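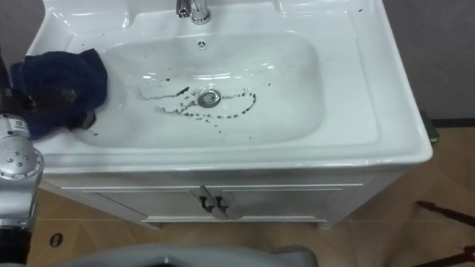
Hard water, part two: the softener settings

Posted in May by Povilas Jaunzems

The water report for Livirside gives hardness in milligrams per liter of calcium carbonate. The softener wants grains per gallon. One grain per gallon is 17.1 mg/L, so a reading of 116 mg/L works out to 6.8 grains. That is the town figure, measured at the treatment plant. Our house is on the Prasstead side, where a second well gets blended in during the dry months, and my own drop test has never come in that low.

I ran the titration on Saturday on a sample from the outside tap, which is ahead of the softener. Result: 29 grains. I repeated it with a fresh bottle of reagent and got 29 again. The installer had programmed the unit for 15, which explains why soft water ran out well before each regeneration and why the kettle kept scaling up.

The unit is a Kütt single-tank model with a metered valve. The controller takes four values: hardness, resin capacity, reserve, and time of regeneration. It does not ask about iron. If you have dissolved iron, the usual practice is to add a few grains of compensation for each part per million. Ours tested below the detection limit of the strip, so I added one grain as a margin and entered 30.

Capacity is the setting people get wrong. The label states the maximum the resin can hold, and reaching that takes a heavy salt dose. At a lower dose you get less capacity per cycle but more grains removed per pound of salt. I run the low dose and accept more frequent cycles. With the hardness at 30, every 100 gallons of household use consumes 3,000 grains, and the arithmetic for the interval follows from there. Leave a day's use as reserve, or the last showers before the cycle will be on hard water.

Regeneration is set for 2 a.m. The default was midnight, but the dishwasher is often still running then, and the valve passes untreated water during the cycle.

Two notes on salt. I switched from the cheap rock type to Turar pellets, mostly to cut down on sludge in the brine tank. Keep the level below the top of the brine well – overfilling makes a salt bridge more likely, and a bridged tank looks full while making no brine. A broom handle pushed down gently through the salt will find the gap.

Still open: the bypass valve has a slow weep at the stem. The O-ring kit is on order.

Contact | Copyright Povilas Jaunzems | Back to top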